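# Grasp planner keeps aiming for the middle of a colander

**Posted by trovudus_bench, April 2023**

I'm working on a tabletop pick task with a white arm and a two-finger gripper. There is a camera at the wrist and a second one looking down from above. The table holds toy food, a grey plate and a green colander, and the job is to pick up the colander and set it to one side.

The planner is a sampling one. It takes the depth cloud from the wrist camera, fits a mask, samples 200 candidate grasps and ranks them. For solid things like the banana and the loose strawberry it is fine. For the colander, almost every top candidate lands inside the basin, over the holes, where there is nothing to close on. I want it to choose the rim or one of the small handles at the narrow ends.

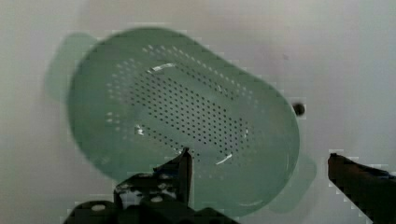
I have tried raising the weight on the antipodal score, and I have tried a tighter mask. The tighter mask made it worse, as it dropped part of the rim and kept the floor. The depth over the perforated part is noisy and changes from one capture to the next. I also get stray points on the shiny inner wall, and the planner seems to treat those as an edge it can pinch.

The overhead camera gives a cleaner cloud but at lower resolution. At the moment I only use it for collision checking, with the appliance on the right entered as a plain box.
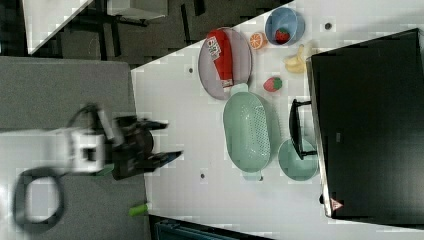
*Overhead view of the table, with the arm coming in from the left.*

Planner settings, in case they matter:

- candidates: 200
- approach cone: 10 degrees from vertical
- cloud averaged over 3 captures
- collision margin: 11 mm

Is there a sensible way to tell it that a container is hollow, without writing a special case for every object?

---

**buliria**

Two separate problems here, and I would fix the depth one first.

Thin plastic with holes in it is bad for most depth cameras. Some pixels come back from the plastic, some from the table through the holes, and some from a mixture of the two. When you average the captures you get points at heights where nothing exists. The normals on those are rubbish, and an antipodal score is built on normals, so raising its weight only makes the planner trust them more. Use a median per pixel, throw away any pixel where the spread between captures is large, and leave a hole in the cloud. A missing floor will do you no harm for this task.

Then the sampling. You don't need a special case per object. Work out the height of each point above the table plane, take the outline of the mask, and only sample contacts on points that are both near the outline and in the top part of the height range. On a bowl or a colander that gives you the rim. On a banana it gives you most of the banana, so nothing is lost.

You will also need to let one finger go inside the basin. Check how your collision step handles this. If it fills the object in as a convex hull, every rim grasp is rejected before ranking, and what is left is whatever scored badly but stayed clear of the hull. I suspect this is a good part of your trouble. Swap the hull for a voxel grid of the cloud itself, and bring the margin down for the target object only. Keep 11 mm for everything else.

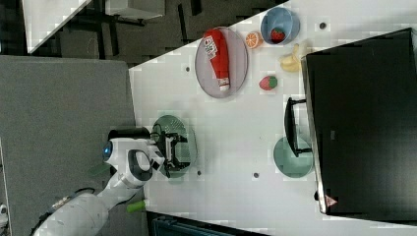 Your approach cone is narrow as well. For a rim with sloping walls I would open it up and let the ranking sort it out, with a small penalty for tilt. Do that last, though. If you change it at the same time as the collision model you won't know which one helped.

---

**moodley_arms**

Just use a bigger model. We stopped writing planners.

---

**zendard**

I agree with buliria on the hull. I had the same fault with mugs and spent ages on the scoring before I looked at the rejected candidates. Log the reason for every rejection and draw the rejected ones in a different colour in your viewer. It takes an afternoon.

One addition on the mask. If your segmentation was trained mainly on solid objects it may pull in towards the darker middle part of the colander and lose the pale rim against a white table. Grow the mask by a few pixels, then cut it again using height above the table. And run it on the overhead view too. If the two outlines disagree by much once projected on to the table, skip the pick and capture again.

I wouldn't go for the handles first. They are small, and a slight error in the wrist camera calibration will put you past them. Get the long sides of the rim working, then add the handles as extra candidates.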